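# Speaker notes: budgeting for hand-held grippers and the bench they work on

Natanael Camargo, Bruren equipment planning session
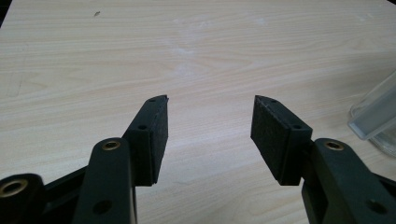
Last changed: Apr 21, 2019

**Opening (title slide stays up)**

Introduce self. State scope: purchase and running cost of hand-held gripper tools for the Brinamberg site, one budget year. Arms, mobile bases and the software licence are covered in the next talk. Do not take questions on the licence.

Point out the parts that matter to the budget while the title slide is still up. Foam pads on the inner faces of the fingers. Black plastic fingers and linkage arms. Brass-coloured inserts in the arms. Each of these falls under a different line in the spreadsheet, and the old spreadsheet had them all under "tool".

**Slide 2: What we are asking for**

The request is for 2 complete hand-held units, plus a parts allowance. Total is $2,987 before freight. Say the number early and leave it on screen.

The figure covers:

- both units, assembled and checked by the supplier
- spare pads and fingers
- one set of linkage parts, held in stores
- a fitted case for each unit

It does not cover bench furniture, lighting or operator time. Operator time sits in the labour budget and has been agreed with the Rurkdale office. If finance asks about lighting, the existing overhead fittings are adequate and no claim is being made this year.

**Slide 3: Capital or consumable**

Expect most of the discussion here. Last December the whole purchase was booked as capital, including foam. The result was a depreciation schedule for foam.

Proposed treatment:

| Item | Category | Held by |
|---|---|---|
| Complete unit | Capital | Equipment register |
| Fingers | Maintenance | Stores |
| Linkage arms and joints | Maintenance | Stores |
| Foam pads | Consumable | Bench |
| Screws and inserts | Consumable | Bench |

Fingers are the borderline item. They are priced low enough to expense, but they determine the geometry of the grip and a change of finger pattern requires the unit to be checked again. Recommendation is to expense them and log the change against the unit's serial number. Bring the log template if asked; printed copies are in the folder.

**Slide 4: Pad life**

Planning value is up to 600 hours per pair of pads. Explain that it is a ceiling used for ordering and that pads should be inspected at the start of each shift regardless.

Replacement criteria as written in the bench procedure:

1. Foam lifting at any corner.
2. Visible permanent set across the contact face.
3. Contamination that does not brush out.
4. One pad replaced for any reason (replace the opposite pad also).

Item 4 doubles the pad order compared with the previous plan. Mismatched pads close unevenly and the operator compensates with the wrist, and the compensation then appears in the recorded motion. The added cost is small. Leave it in even if the committee wants a trim.

**Slide 5: Linkage wear**

The arms are plastic. The wear point to budget for is the pivot, and the inserts are specified to take that wear in place of the surrounding material. An insert that turns in its hole has failed even if the joint still moves freely. Replace the arm, not the insert alone; pressing a new insert into an enlarged hole has been tried at Rurkdale and the repair did not hold.

Order arms as handed pairs. The Galli catalogue lists left and right under separate codes and the web form accepts either code alone without a warning. Purchasing should put both codes on the same requisition line.

**Slide 6: The bench**

Short slide. A plain tabletop is sufficient for this work and there is no case for specialised benches in this round. Requirements are a stable surface, even light with low glare, and enough clear area for the operator to approach an object from either side.

Two points to make:

- Pale timber tops are acceptable, including tops with visible grain. Residue and marks should be cleaned off between sessions.
- Clear plastic containers are on the object list and reflect the room lighting. Check for highlights from the operator's position before work starts. No budget implication unless the lights have to be moved.

If asked about bench covers: quoted, declined, revisit next year.

**Slide 7: Supplier comparison**

Galli is preferred. Reasons, in order of weight: parts sold individually, drawings supplied with the unit, lead time stated in writing. The other quotation had a lower unit price but sold the finger and pad as a bonded assembly, so every pad change would consume a finger. Over a full year the saving disappears.

Do not name the other supplier. Their quotation was given in confidence.

Warranty covers the linkage and excludes pads. Freight to Brinamberg is quoted separately and is valid for the current quarter only.

**Slide 8: Risks**

- Freight may be requoted if approval slips past the quarter.
- A revised finger pattern is under review at Galli. Existing spares would remain usable on existing units. Mixed patterns on one unit are not permitted.
- Stores has no labelled bin for linkage parts. Needs to be arranged before delivery.

**Slide 9: Decision sought**

Approve the purchase at the figure on slide 2. Approve the split between capital, maintenance and consumable on slide 3. These can be voted separately, but the requisition cannot be raised until both are settled.

Return to slide 3 for questions. Handout has the part codes on the back page; the codes on the earlier draft handout are out of date and any copies should be collected at the door.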